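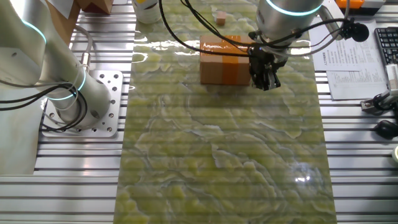 A sealed cardboard box with a vertical strip of orange packing tape on its front face and across its top.

Single-strip closure

Single-strip closure, also called center-seam taping or, in some packing manuals, the Prandcombe closure, is a method of sealing a cardboard box with one length of adhesive tape laid along the seam between the two outer flaps. The tape continues past both ends of the seam and down onto the adjoining end panels. It is used mainly on regular slotted boxes with light or moderately heavy contents.

The method differs from the H-seal, in which two more strips cover the edges where the top meets the end panels. The same closure may be used on the bottom of the box, though many packers use the H-seal there and the single strip on top.

Terminology

The part of the tape that lies on the top of the box is the run. The part folded down onto an end panel is the leg, or tab. Older manuals use "return" for the same part. The place where the tape bends over the top edge is the shoulder. A closure with a leg at only one end is called a half return and is generally treated as a fault.

The name Prandcombe closure comes from a packing handbook issued by the mail-order firm Prandcombe for its own packing rooms. The firm did not originate the method, and the handbook itself calls it "the ordinary strip."

Box types

A regular slotted box has four flaps at the top and four at the bottom. The two outer flaps meet at the center line, while the inner flaps usually leave a gap between them. On a box with a square footprint the inner flaps also meet, giving a double layer of board across the whole top. Small cube-shaped boxes of this kind hold their shape well under a single strip.

Boxes with overlapping outer flaps have no center seam. A strip can still be placed along the exposed flap edge, but the load on the tape is different and the term single-strip closure is not normally applied.

Tape

Three kinds of tape are in general use: plastic film tape with a pressure-sensitive adhesive, paper tape with a pressure-sensitive adhesive, and gummed paper tape that must be dampened before use. Film tape is sold clear, tan, and in a range of strong colors. Colored tape is easily seen against brown board and is sometimes used to sort boxes by destination or contents. The color has no effect on the strength of the closure.

Gummed paper tape bonds to the fibers of the board and cannot be lifted without tearing the surface. Film tape can sometimes be peeled away with little visible damage, particularly from recycled board with a dusty face.

Procedure

The inner flaps are folded first, followed by the outer flaps. The outer flaps are held level so that the seam is closed along its full length. The free end of the tape is pressed to one end panel, the tape is drawn up over the shoulder and along the seam, and the strip is cut after it has passed down the opposite panel. The whole length is then rubbed down by hand or with a roller, with extra pressure at the shoulders.

The Prandcombe handbook calls for legs of 55 mm. It requires the strip to be centered on the seam but gives no tolerance. Later in-house manuals, including that of the packaging supplier Plurnik, keep the same leg length and add that the tape should not be stretched as it is applied – a stretched strip tends to creep back and lift at the cut ends.

Faults

Common faults are short legs, wrinkles in the run, bridging at the shoulder, and an off-center strip. Bridging occurs when the tape spans the corner without touching the board and leaves a small pocket beneath it. An overfilled box pushes the flaps upward and places a constant peeling load on the adhesive. An underfilled box allows the flaps to sag, and the seam may open under stacking.

Jytte Overgaard examined 1,000 returned boxes at a sorting depot in Brirkent and recorded 27 in which the top strip had separated. Most of these had a leg shorter than the handbook length. Her sample contained no gummed tape.

Opening

The strip is normally slit along the seam with a short blade. The legs are cut first at the shoulders, after which the outer flaps can be raised. Film tape left on the board is usually removed before reuse, as a new strip holds poorly over an old one.

See also

H-seal
Regular slotted box
Gummed paper tape
Hauksdóttir fold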